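Forum > Home and Laundry > Bedding and linen

Topic: Washing bright coloured sheets the first time - 62 pages of advice and still not sure

osamu_sugawara
Posted 8:10 pm
Hello all. I moved to Oveslow in May and bought my first bright sheets, from the Onishi shop near the station. Before, I had only white ones, washed at 60 degrees without thinking. The label on the new sheets says wash separately, but it does not say how many times. Is once enough? And do you put vinegar in the water? My mother did it always, my neighbour says it is a superstition.

Watmont_Wendy
Posted 8:34 pm
Once is not enough for strong greens and reds. I do three washes alone, at 30, and then I let them go in with other colours. Never with towels, they pick up everything.

The vinegar does nothing for modern dyes, sorry to your mother.

ykubo75
Posted 9:02 pm
I must disagree a little with Wendy. I have lime green on my bed and I washed it alone one time only. After that it went together with everything, also a pale pillowcase, and the pillowcase is still pale.

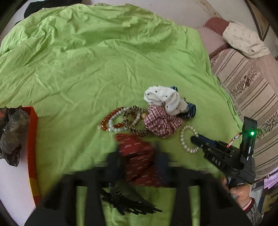 My lime green one, not ironed as you can see

For the creases I have no solution. I take it out of the machine directly when it stops and I pull the corners, and it still looks like this in the middle. Maybe somebody has a better method.

Yoshinori Kubo

lint_trap
Posted 9:15 pm
That is a very cheerful green. What is the material, cotton or a mix? My cotton ones crease like this also, my mixed ones much less.

About vinegar: I use it for the softness and not for the colour. Half a cup in the rinse.

ykubo75
Posted 9:21 pm
I cut off the label because it was scratching my foot, so I cannot tell you. I paid 10 pounds for it in Clukolmont.

Watmont_Wendy
Posted 9:40 pm
With respect, one good pillowcase proves only that you were lucky. I lost 4 white shirts to a red sheet which was on its second wash. Do the test with a wet white cloth: press it on a hidden corner for a minute. If the cloth takes colour, wash alone again.

osamu_sugawara
Posted 10:05 pm
Thank you, the cloth test I can do tonight. And the spin speed? My machine starts at 600 and goes up to 1400.

lint_trap
Posted 10:12 pm
800 for sheets. Higher than this and the creases are pressed in hard - and do not fill the drum over half.

ykubo75
Posted 10:18 pm
I spin at 1400. I think we have found my problem.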